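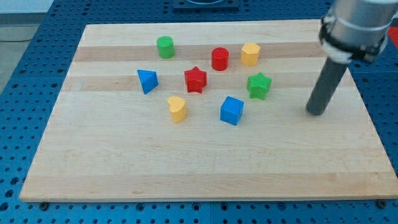
Maple board with plastic shape blocks

Judlow Sorting Board, Maple
Item 1318

A flat board for shape and color work. The top is light maple, made from strips of wood glued side by side, so pale and tan bands run the length of it. The banding varies from board to board and we do not match it. The blocks are small colored plastic and come in red, blue, green and yellow. Shapes include cylinder, cube, triangular prism, hexagonal prism, star and heart.

The board has no cutouts or pegs. Blocks sit on the surface and can be grouped by color, by shape, or in any layout you like.

In the box
Board
Block set
Cotton storage bag

Age: 3 and up

Care
Wipe the board with a damp cloth and dry it right away. Do not soak it or put it in the dishwasher. A little food-safe mineral oil every October or so keeps the wood from drying out. Blocks can be washed by hand in warm soapy water.

Replacement blocks
Single blocks are sold by shape and color. Limit 2 of each per order. Write to Marisol Benavides in the Brarnamov parts office and include the item number.

Shipping
Ships from Flilisville in 3 business days. Boards that arrive split or warped are replaced at no charge if you send a photo of the damage with your order number.

Page updated April 22, 2025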